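Four slow days in Etbridge

I'd been meaning to get to Etbridge for years, and in March I finally packed a bag and went. It's a river town, smaller than I expected, with hills that your calves will remember for a week (mine did!). My friend Hortensia came along, and she'd brought a list, bless her, most of which we ignored.

We stayed up in the old quarter, at a guesthouse called Hurel, where breakfast runs late and there's always more coffee if you ask. Our room was 51 steps up from the street — I know because Hortensia announced it every single evening.

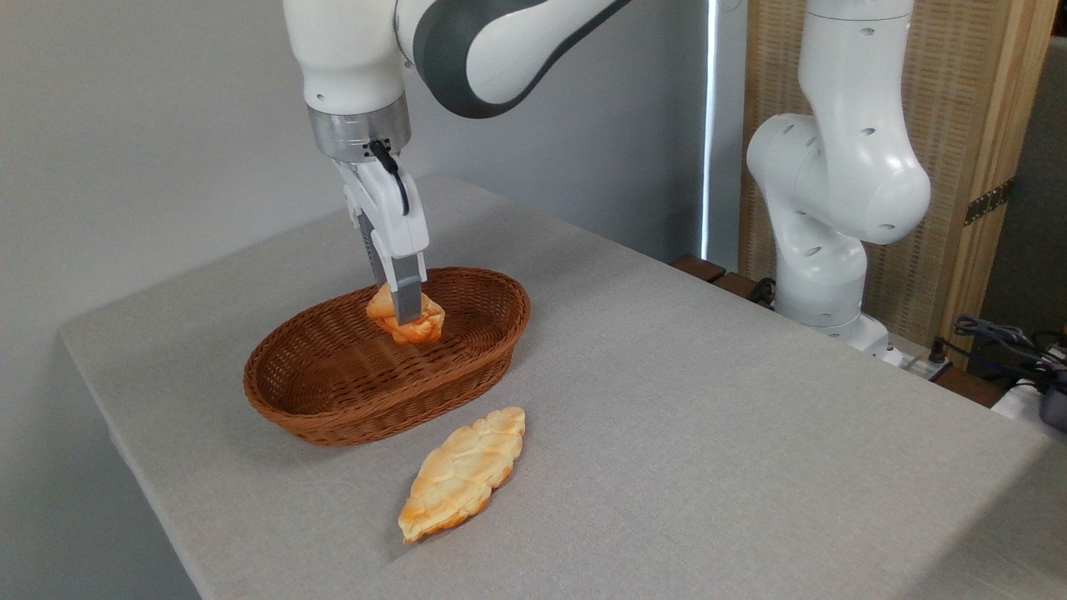 Bread roll and wicker basket.

The first morning we took the ferry over to Punmont and walked the shore path as far as the lighthouse. It's an easy walk, about 130 minutes if you stop as often as we do, and there's a bench near the end where I could have happily sat until dinner. Bring a jacket, though. The wind comes straight up the river, and I spent the ride back with my scarf wrapped around my ears.

On our third day it rained, so we wandered under the market arcades, bought a secondhand map of the valley, and got talking to a bookseller who told us to skip the castle and see the Urrego gardens instead. I'm so glad we listened! The camellias were out, and we had the upper terrace almost to ourselves.

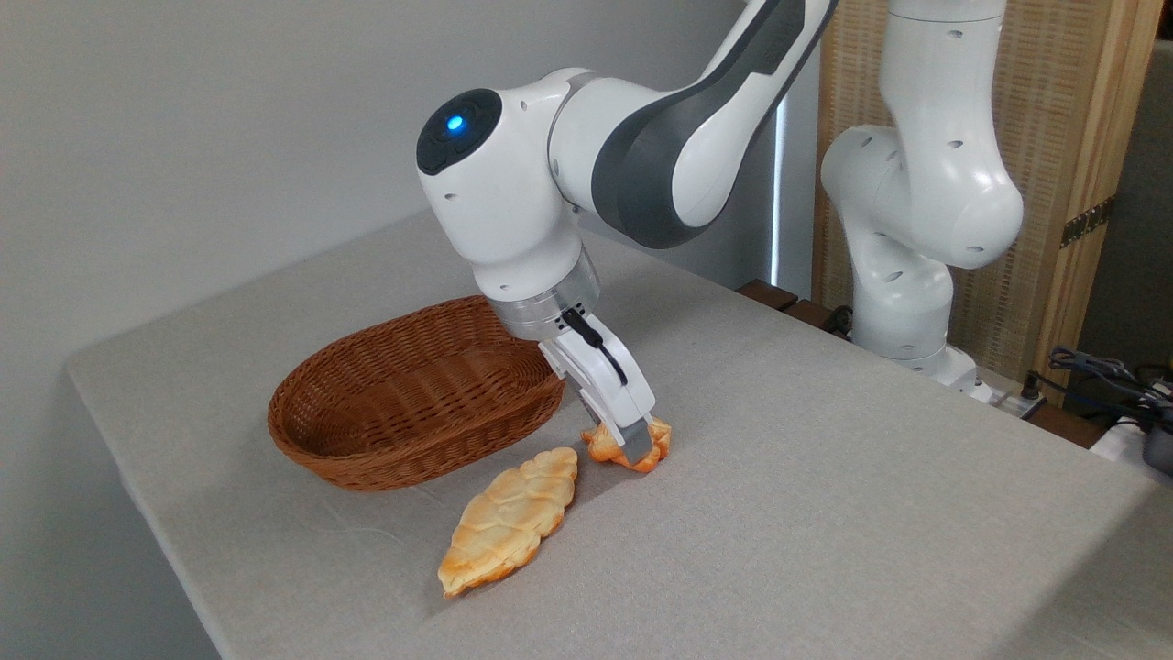

Getting there

The train is the way to go. Sit on the left for the river, and get off at the second Etbridge stop, which is much closer to the old quarter.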